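Transport Planning 2: Urban Road Networks
Week 6 notes: The Tirthorpe Bypass
Updated 28 Sep 2020

Read these notes before the tutorial. They cover the same ground as the lecture, with a bit more on interchange spacing, which we rushed through at the end.

Background

Tirthorpe grew up on both sides of the old highway. Until the bypass opened, every truck travelling between the port at Clilell and the grain terminals inland had to go down the main street, through two sets of signals and over a level crossing. The street had one lane each way with angle parking. Delays were worst in April, when the end of harvest cartage overlapped with the school holidays.

The bypass is a dual carriageway that leaves the old highway south of the town and rejoins it past the showgrounds. It has interchanges at Cisneros Road and at Skoltemia. The speed limit is 100 km/h except on the approach to Skoltemia, where it drops to 80.

Demand and vehicle mix

The design was based on a peak two-way volume of 3,458 vehicles per hour. You will use this figure in the assignment, so note it down. Heavy vehicles made up a larger share than on most roads of this type, and that affects three parts of the design: pavement depth, the length of the climbing lane on the northern grade, and the ramp lengths at both interchanges.

Remember that a loaded semi-trailer does not count as one car in a capacity calculation. Use the passenger car equivalents from the Week 3 table. On the northern grade you need the values for rolling terrain, even though the rest of the route is treated as level.
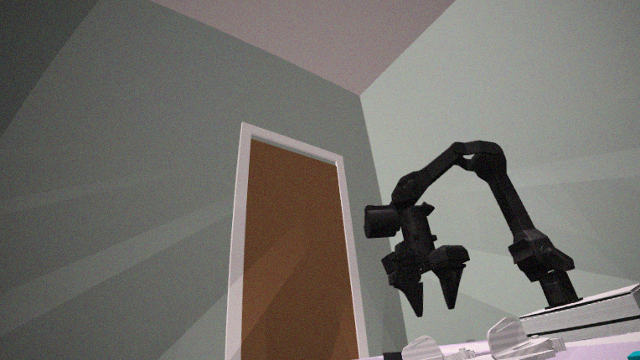 Ramps and weaving

A weaving section is a length of road where one stream of traffic is joining and another is leaving, so that their paths cross. If it is too short, drivers brake to find a gap and the left lane slows down. When that happens, through traffic moves right, and the whole carriageway loses capacity.

At Skoltemia the first layout had 300 metres between the entry ramp nose and the next exit. This was judged too short for the share of trucks. The final layout moved the exit further along and added an auxiliary lane joining the two ramps. It meant buying 143 hectares of farmland in place of the smaller area first planned, part of which is now used for drainage basins.

At Cisneros Road the ramps are well separated and weaving is not a problem. The issue there is the roundabout at the top of the exit ramp. In the afternoon peak the queue can reach back down the ramp. Signals that meter the roundabout on its busiest approach were added later.

Effects on the town

Through trucks have left the main street, which now has a 60 km/h limit on its outer sections and 40 through the shops. Local trips have changed very little. People still drive from one end of town to the other on the old road, and the level crossing is still there.

Two service stations on the old highway closed and one opened at the Skoltemia interchange. When you read the business survey, check which year each figure comes from before comparing them.

For the tutorial

Bring a calculator and your Week 3 table. Work out the equivalent passenger car flow for the northern grade, using the truck share on the assignment sheet. We will go through the Cisneros Road queue together, so there is no need to attempt it beforehand.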